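Kevin Arango does not like the word "teaching." He used it twice in the first ten minutes of our talk and both times he went back and corrected himself. "Showing," he said. "I show. If the robot learns something, this we will know later, when the training is finished."

He leads the small demonstration team at Plakthorpe, where people control robot hands from a distance, or move them directly by their own hands, until there is enough recorded material to train a model. I visited on a Monday in January. We spoke first on the floor, next to the machines, and later in the kitchen, where it was more quiet.
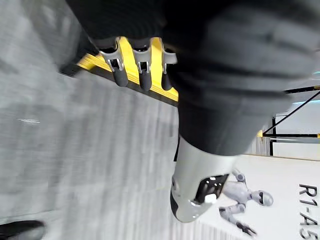
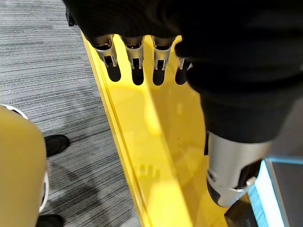 Arango started in this work as an operator. Before it he repaired coffee machines for Cirkolska, and he says that this job prepared him better than his degree did. "With a coffee machine you learn to feel a screw which you cannot see. Your hand is behind a metal plate and you have only a small sound, a small resistance. When you drive a robot hand from the other side of the room you have even less. You have the pictures, and you have your memory of how the thing should feel."

I asked him how a normal day looks. He said that it begins with doing nothing. The operator puts on the control gloves, opens and closes the fingers in the air, and waits until the own hand and the machine's hand agree. Some people need two minutes for this. Others need much longer, and he does not hurry them.

"If you start too early, you correct all the time," he said. "You think the finger is here, but it is a little more to the left. So you make a small movement to repair it. Then another small movement. All these repairs are recorded. Later the robot will also do the repairs, even when there is nothing to repair. It will be a nervous robot."

The team uses two methods, and they have discussions about which one is better. In the first, a person takes the arm directly and moves it through the task, like a parent who guides the arm of a child with a tennis racket. In the second, the person stands apart and wears gloves, and the robot follows. Arango used to be strongly for the first method. It is faster to learn and the movements come out smooth. His opinion changed during a project they call Palomino, which was mostly about putting parts into narrow openings.

"When I hold the arm myself, I feel the contact through the metal. I feel that the part touches the wall of the hole, and I turn it a little. Very nice. But the robot does not know why I turned. My information came through my skin and it is not in the recording. So we gave it a hundred good answers and we kept the question for ourselves."

With remote control, he explained, the operator has only the same camera views which the robot will have later. This is uncomfortable, and a new operator usually complains. Sometimes the hand covers exactly the place that you want to see. Then you have to back out, look, and come in again from another side. In the beginning Arango told the operators to throw away these attempts, for the reason that they looked messy. Now he keeps them.

"To back out and look is a skill," he said. "I was deleting the skill."

The full set for Palomino has 2,241 demonstrations. I wanted to know if he had watched all of them. He laughed and said no, but he watched more than he wanted. Each one gets a mark from the person who did it and a second mark from somebody else. When the two marks are far apart, the recording comes to him. He watches such recordings in the afternoon, never in the morning, because in the morning he is too strict.

What makes a demonstration bad? I expected him to speak about dropped parts, but he was calm about those. A drop is easy to see and easy to label. The difficult ones are the attempts where the task is completed and something is still wrong. He gave me the case of an operator who had the habit to rest between two steps with the hand a little bit above the part. For a human it is natural, you take a breath. In the data it became a stop of several seconds, always in the same position, and the trained model copied it faithfully.

"We looked for the error in the software for a week," Arango said. "The software was good. It had learned to breathe."

After this he made some rules, and there are only a few. You decide before you start from which side you will come. You do not talk to a colleague while you record. If you want to rest, you finish the attempt and you take the gloves off. A session is 15 minutes, and then somebody else takes the place. I said that it sounded short. He answered that he had tried longer sessions and that the last part of each was not good for anything. The operators were sure that they were still doing well, and he thinks that this is the dangerous moment – when you are tired and you feel excellent.

He has 5 operators now. They are different in style, and he wants them different. One is fast and a little rough. Another closes the fingers one by one, almost like a piano player. At first he tried to bring them to one correct way, with a written instruction and a drawing for each step. The model that came out of this data was very good on the same table, with the same light, and it failed when a part was turned by a small angle.

"I had made five people into one person," he said. "And then I was surprised that the robot knows only one way."

But there is also a limit in the other direction. If one operator goes always from the left and another goes always from the right, the model can try to do something in the middle, and in the middle there may be the edge of the box. So they talk about it. On the wall next to the kitchen there is a sheet where anybody can write down a new way of doing a step, and on Friday they choose which ones stay. When I was there it had nine entries, and two of them were crossed out by a heavy hand. Arango said that one of the crossed ones was his own.

We came to the question of fingers. Many companies are content with a simple gripper that opens and closes, and I asked why one should take the trouble with a full hand. He did not defend it as much as I expected. For a large part of the tasks, he told me, the simple gripper is better and he would recommend it to a customer without shame. A hand with several fingers is harder to drive, it breaks more often, and the operator has to think about all fingers also when only two of them are working.

"The thumb is the problem," he said. "Everybody looks at the fingers, but the thumb decides. My own thumb moves in a way that the robot thumb cannot copy exactly. So the operator must learn a second thumb. You see it in new people, they make a strange face. After two weeks the face is gone and they can do it. But then they come home and they pick up a cup in a funny way."

Does this happen to him too? He showed me with his tea. It was true that he took the cup from the side with a flat thumb, and quite slowly.

The next project is for Firance, and he could not tell me much about it. It has longer tasks, with many steps one after another, and this changes the work of showing. In a short task you can repeat everything if you fail. In a long one, the operator who makes a mistake at the end has lost a lot of time, and he or she becomes careful in a way which is visible in the movements. Arango thinks to divide the task and let people begin from the middle, from a state that somebody else has prepared. He is not sure if it will work. The joints between the pieces worry him, for a person who begins fresh in the middle behaves differently from a person who arrives there.

I asked also about the moment when the trained model runs for the first time, and if it is a celebration. He thought about it for a while.

"It is a bit like to hear your own voice from a recording," he said. "You recognize yourself and you don't like it. I see my small turn of the wrist, or I see how another operator always goes a little too high. We say, look, today it is you. People are laughing, but they are also watching very carefully. After the first run all of them drive better for some days. I would like to have a first run every week, if it was possible."

He would like some other things as well. On the top of his list is a better sense of touch in the gloves, something which presses back. They tested one pair last year and it was tiring – after a session the hands were shaking. He wants to try again with a weaker signal. He also wants a tool that shows the operator, directly after the attempt, the same views again at half speed. At the moment you have to ask for it, and people don't like to ask.

Somebody put his head in the kitchen door and said that the gloves were free. Arango looked at the clock. He still does one session per day himself, before lunch, and his recordings get the two marks like the recordings of all the others. I asked what his last mark was.

"From me, very good," he said. "From the other person, good." He washed his cup and went back to the floor.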